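Sport and Media, Week 5 notes
Reading an injury report

Okay, these are my notes from Wednesday, tidied up a bit for those of you who missed it (and for those of you who were there but spent the hour on your phones – I could see you!). Bring them to the next session, we'll be marking up real copy.

We started with the pitcher story from the Barodora local paper. Eleven sentences long, and I asked you to underline everything the club had confirmed. Most of you underlined nearly all of it. I underlined two sentences. The rest was the reporter guessing, or a fan account guessing and the reporter repeating it, and I want you to get fast at spotting the difference.

A few words you need to be comfortable with:

Injured list: the player comes off the active roster and somebody else can take the spot. In older stories you'll see "disabled list," same idea.
Day to day: the club hasn't ruled the player out of the next game. It tells you very little about how bad things are.
Rehab assignment: the player goes down to a minor league team to play a few games before coming back.
Setback: a word I'd like you to circle every single time. It can mean a sore elbow or a second surgery, so go find out which.
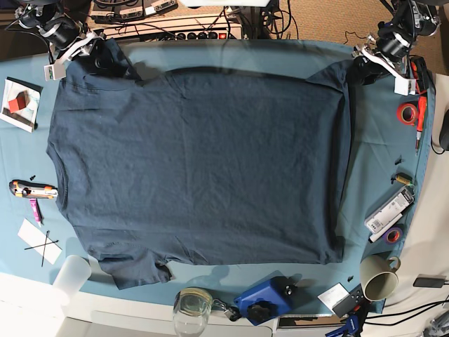 Fig. 1. Short-sleeved T-shirt, dark navy, laid flat.

Next, the Keogh piece. I love this one and I've been teaching it for years. A catcher for Zolloveck goes out with a wrist problem in week one, and the team says he'll miss 19 games. Look at how the writer handles that number: she says who gave it, she says when, and then she goes back in the last paragraph and tells you the team's previous estimate was wrong. All that in a story of 200 words!

Compare it with the Stastinwood blog post on page two of your packet. It runs to 1000 words and I still can't tell you which hand was hurt. It's a fun read, and the bit about the bus ride is great, but the news is buried so deep that half the class missed it.

Smaranda Stanciu asked a good question near the end – what do you do when the player says one thing and the club says another? Print both, with names attached, and don't pick a winner unless you have a third source who was in the room. Put the player's version in quotes if you have it on tape.

For next time: find one injury story from February, any sport, any level. Rewrite the first paragraph using confirmed facts only, and staple the original to the back. One page is plenty.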